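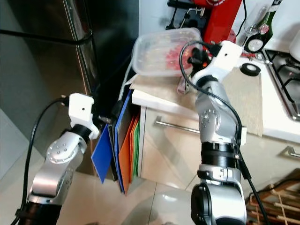
The two-armed unit at the counter, with a food container on the placemat. Photo: Nimal Kodikara

The Plurley open day in August drew 119 visitors to a working kitchen. Skorar deserves credit for choosing an ordinary room -- folders wedged beside a cabinet, tape left on the counter -- over a trade-show booth. 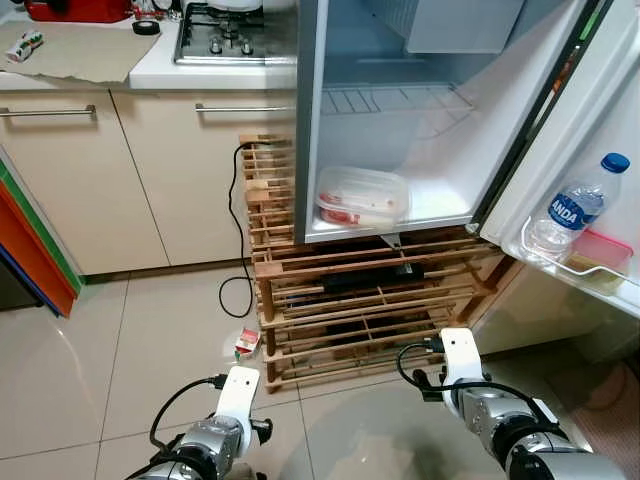

Both arms face the open refrigerator. Photo: Nimal Kodikara

It remains my view that public demonstrations should publish their failures. A 20-minute session tells a council little about home care. Organizers should release the full log before any funding is considered.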